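Flelteo project: method review meeting
Minutes, October

Present: project lead, two researchers, one technician, data engineer, visiting researcher from the Curnton group (joined by phone from item 2).
Apologies: software support.

1. Minutes of the last meeting

Agreed with one correction. The held-out set is 46 episodes, not 50 as printed. The 50 was the number planned.

2. Results of the desk clearing runs

The data engineer went through the table of results sent out before the meeting. The policy trained on all 131 demonstrations was compared with one trained on the 101 that passed the stricter check for smooth arm movement. The smaller set did better on small items and no worse on large ones. The gap was clearest where the hand comes down over the item and the head camera loses sight of it.

The lead asked if the gain could be down to the discarded episodes having more clutter in them. The data engineer had looked at this for object count but not for how close together the things were lying. The Curnton visitor said they had seen a similar effect in their own work and that it went away once layouts were matched. Agreed that the result should not go in the draft until this has been done.

Action: data engineer to match the two sets by layout and rerun the comparison.

3. Table layouts

The technician reported on the mixed layouts. These put stiff, soft and flat things on the blue felt together, so that no single grip suits everything. The keyboard goes down at a slant in the middle with its USB cable left loose on the far side, and the plush doll lies partly over the papers. The drinks bottle and the clear case are kept towards the back left.

There was some discussion of the doll. One researcher felt that having it overlap the folder mixes two problems, picking up a soft object and disturbing the thing under it. The other wanted it kept, as overlap is common on real desks. Agreed to keep it and to label overlapping items separately in the episode notes.

The lead noted that small items under the right hand are hard to label from the head view alone, as with the purple one here.

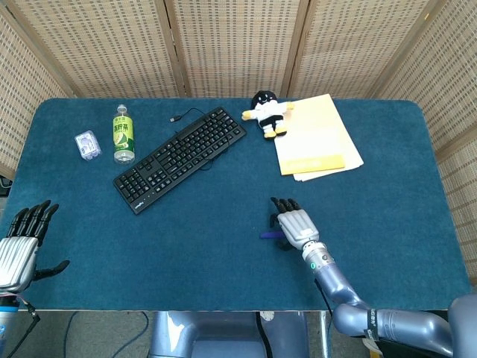 4. Labelling of hidden items

Current practice at Rulirton is to mark an item as hidden only when none of it shows. The annotators have been split on items with just a tip in view. Proposed that a third label, "partly hidden", be added and that the label be set at the moment the fingers begin to close. Agreed. Episodes already labelled will be gone over again, held-out set first.

Action: both researchers to write half a page of guidance for the annotators, with borderline cases.

5. Wei planner

The new version has been installed but not used for any reported run. It plans more slowly with both arms enabled. The technician would like to stay on the old version until the layout comparison is finished. Agreed.

6. Any other business

The visitor asked for the episode notes in a form that opens in a spreadsheet. Data engineer to send.

Next meeting at 2 pm, same room, date to be sent round once the rerun is done.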